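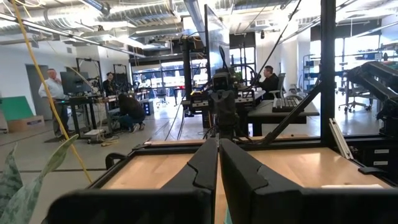 Can I fit new fingers to one gripper and leave the other arm as it is? You can, but the comparison figures only mean something when both grippers start from the same zero, so zero both of them first.

Search the manual Search

Section 7: Comparing two finger sets on the Phelan table

Use this section when you want to know which of two finger sets suits a task. It covers the Suvonell stepped finger and the Davitow narrow finger on a pair of Phelan arms. Mounting the arms is covered in the section before this one, and wrist camera calibration in the one after.

Before you start

You need a hex key set, the feeler gauge from the finger kit, a soft dry cloth and a copy of the trial sheet. Both arms should be mounted, cabled and able to reach their home pose without a fault.

CAUTION: Put the controller in Hold and press the stop button before you touch a finger screw. Hold alone does not take power off the gripper motor.

Fitting the fingers

1. Open the gripper all the way from the controller screen, then go to Hold and press the stop button.

2. Loosen the two screws on the first finger. Support the finger with your other hand as the second screw comes free.

3. Wipe the carriage face with the cloth. Grit left here will tilt the new finger.

4. Seat the new finger against the shoulder and start both screws by hand.

5. Tighten the screws in turn, a little at a time. They are small and strip easily.

6. Repeat for the second finger. Finger sets are sold as matched pairs and carry the same batch letter on the inside face. Do not mix letters.

7. Release the stop button and close the gripper at Slow. The tips should meet without one riding over the other. If they don't, go back to step 4.

Note: The Davitow set comes with two screw lengths. The longer ones are for grippers with the adapter plate. Without the plate they bottom out before the finger is tight.

Setting the zero

1. With the gripper closed and empty, open the Gripper page and choose Read Position. Write the encoder value on the trial sheet. Our test unit read 2,162 with the stepped fingers fitted.

2. Choose Set Zero and wait for the beep.

3. Open the gripper, close it again and check that the position now shows 0. A reading of 1 or 2 either way is fine.

4. Do the same on the other arm.

The raw value differs from one gripper to the next, so a number unlike ours is no cause for concern. What matters is that it comes back the same each time. If it drifts between two closings, a finger is loose. 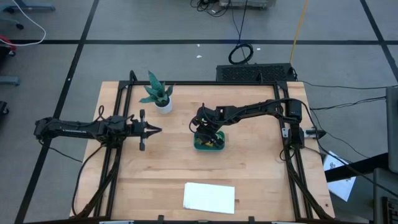
Finger trials should be run one arm at a time, with the other arm parked open and clear of the pick. Parking matters more than it sounds: an arm left in the middle will set off the near-contact stop and spoil the count. For container picks, put the container between the two arms, as with the green bowl on the table here, so that you can swap arms later without moving it. Leave bare wood around the container. The approach path is planned with a margin on all sides, and anything inside that margin counts as an obstacle.

Running the trial

1. Load the pick file and set the count to 200.

2. Set the grip force to Low for the first run. Raise it one level only if more than a few picks slip.

3. Start the run and watch the first picks with a hand near the stop button.

4. When the run ends, copy the three totals (held, slipped, missed) to the trial sheet.

5. Change the fingers, set the zero again and repeat with another 200 picks. Keep the same arm, the same container and the same force level.

CAUTION: Keep hands, sleeves and cable ends out of the container while the arm is live, even when it has paused. A pause between picks looks the same as the end of a run. Check the screen for the word Complete.

Note: Slipped means the fingers closed on the item and lost it. Missed means they closed on nothing. A high missed count is usually a camera or pose problem and says little about the fingers.

Checking the wrist camera

Different fingers block different parts of the wrist camera's view. After each change, open the camera page with the gripper closed and look at the area past the tips. The tips themselves should be sharp enough to tell apart. If the view beyond them is washed out, lower the exposure before you try anything else – glare off the tabletop is the usual cause. Save the exposure value under the name of the finger set so that it loads with the pick file.

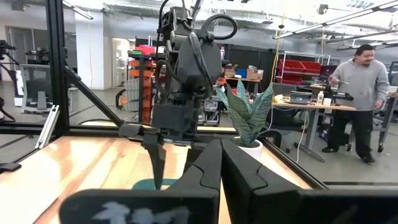 Clerimham wrote in February to say that step 5 of the trial should come with a warning about cable slack. On their table, the gripper cable had been tied too short at the wrist, and the arm slowed on the far picks only. They had put the slow picks down to the narrow fingers and ordered a second set before finding the tie. They suggest turning the wrist through its full range by hand, with power off, before each run.

We have added that check below.

Cable check

1. Press the stop button and support the arm.

2. Turn the wrist slowly to each end of its travel. The cable should move with it and never pull tight.

3. If it pulls, cut the tie nearest the wrist and refit it with more slack. Do not move the tie at the elbow.

4. Look for loops that could catch on the other arm, and try both arms in their home pose before releasing the stop button.

Reading the results

Compare held totals first. If they are within 7 of each other, treat the two sets as equal for that task and choose on wear or price. For a wider gap, run both sets once more in the opposite order before you decide. Finger pads grip differently after use, and the set that goes second on a fresh box of items can look worse than it is.

Store the set you are not using in its tray with its own screws. The completed trial sheet goes in the pocket at the back of this manual.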